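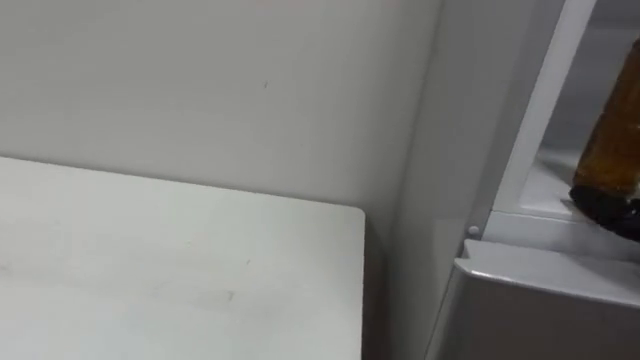 Lamptey Support wrote back asking which line of the quote the ticket was meant to cover, and whether the site still wanted the second arm held on the order or dropped before the freight booking went in. They also wanted the reach and the shelf height on the same page, as their estimator had only been sent one of the two.

Fair questions, and thanks for getting back to us so kindly after the muddle I made of the first message. I'll try to put it all in one spot this time, though I do tend to ramble, so please bear with me.

The quote we're working from is the Umolo package for the Clindport site. It has 49 line items, and the trouble is with the ones under "end effectors and spares". When we planned the budget back in October we allowed for two of everything: two arms, two hands, two sets of replacement fingers. The revised quote has come back with both arms on it but only one set of fingers, and the total hasn't moved by a cent. Either the fingers have become a good deal dearer or something has dropped off the sheet, and I'd love to know which before I take it upstairs for signing.

What I've tried so far:

- Compared the October quote with the revised one line by line. Everything matches down to the cabling, then the numbering jumps.
- Opened the spreadsheet on another computer in case a row was hidden. No luck there.
- Asked Orkivov, who are looking after freight, for their packing list. Theirs shows both sets of fingers at a combined weight of 82 kg, crate included, so somebody at some stage believed there were two. 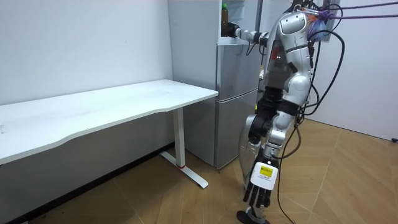 The other half of the ticket is the fridge work, as that's the job the whole purchase is being judged on. Our programme is fetching and putting away drinks and other household bits, and the upper shelf is the one we care about most. If the arm on the quote can't manage that height comfortably then we'd need the taller base, and the taller base isn't in this year's budget at all. I'd rather find out now (and have a little cry over it) than after the crate has landed. Could your estimator please confirm the working reach in writing, measured with the hand fitted? The brochure gives it to the wrist and I can't take that figure to our finance people.

While you're in there, would you mind checking the charge for the spare cable set? It's down as 218 dollars each on one page and 218 for the lot on the next. I'm hoping for the second one, naturally!

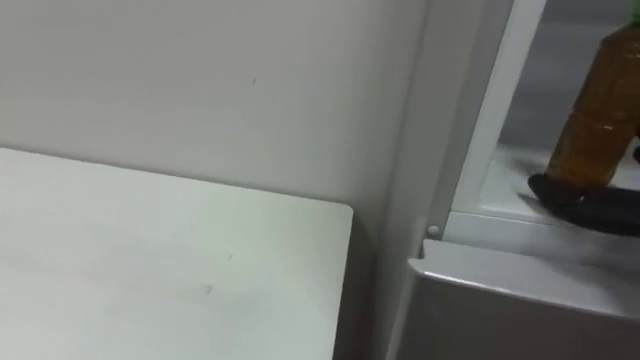
Gripper at the bottle, upper shelf.

On the second arm, please keep it on the order for now. We did talk about leaving it until next year, and I can see the sense in that, but the Orkivov freight price is per shipment and we'd be paying it all over again. If the fingers do turn out to cost more than we allowed, I'd sooner trim the training days or the spare desk than the arm. Happy to be talked out of it if your people have seen other sites do it differently.

So, still open from our end: the missing fingers, the reach with the hand on, the cable price. Once those are sorted I can raise the purchase order the same afternoon, and you'll have my thanks and a much shorter email.

Status: waiting on vendor
Priority: normal (changed from low)

Posted 07/02/2026 by Equipment Planning, Clindport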